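Week 4 handout: Clearing the table (Hospitality Basics, evening group)

Hi everyone! Quick notes from last time, plus what Archana asked me to add about sorting. We start at 6:30 again, and please bring your aprons.

First pass: paper things. I pull the disposable cups before I touch a single dish, or they end up squashed under a bowl (ask Gilberto).
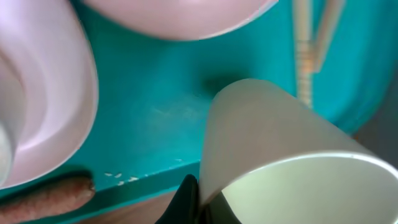

Fig. 1. Paper cup on its side, pink pieces close by.

Second pass: plates. Like goes with like, biggest at the bottom, and hold each one by the rim. I stop at eight in a stack, and I mean it!
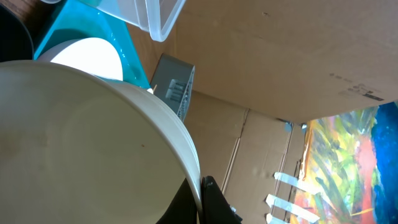 Fig. 2. Plate held at the rim; turquoise tray behind.

Third pass: bowls with scraps in them. Don't nest these yet! Shells and crumbs go in the bin first, then the bowl joins the others. Chopsticks travel separately.
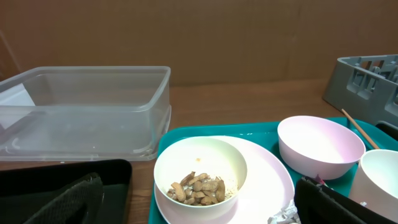
Fig. 3. Peanut shells in the white bowl, clear container at left.

For February: read the Suvach sheet on trays, pages 200 to 227, and write me half a page on how you clear up at home.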